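31 January 2018 - tray sorting, bench room

Started with the divided wooden tray, the one with the small compartments that we keep the sample packets in. The old layout went by delivery date and was no use to anyone looking for a particular item. New layout goes by item, with the lot number on the packet and in the book. Snežana Karagiannis had already typed the Tedanura list, so I worked from her copy and corrected it as I went.

Count for the Tedanura lot at the start of the day was 1,055. Signed out to Florside: 249. That leaves 806 and the store shelf agrees with it. The September sheet says 700 for the same lot, but that was before the second delivery, so I have left it alone and put a note in the margin.

Table by the laptop, tray on the right:
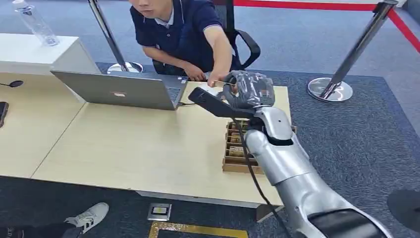
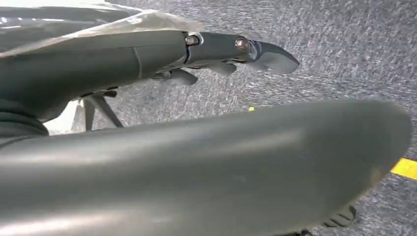 Packets with a torn corner go in an envelope marked "check" and stay off the tray. Two so far, both from Tedanura. I have not opened either one. Mimoza wants to see them first, and she also wants the envelope dated, which I forgot to do until after lunch.

Labels are still a problem. The paper ones curl at the corners and the pen smears on the shiny side. Tried pencil on the matte side and it reads fine at arm's length, so pencil for now. If we order printed ones they need to be no wider than a compartment - I measured the narrowest at 31 mm inside, and the last batch of labels came at 35.

The list on the laptop is saved as "tray_new". The old one is still in the folder. Please don't type into the old one. Snežana lost a morning that way.

Left to do:
Viva packets, not started.
Second tray, needs a wipe and one divider glued back in.
Ask Mimoza Halilović if the Florside sign-out should be in the book or only in the list. I have put it in both.
Bring the good scissors back from the store.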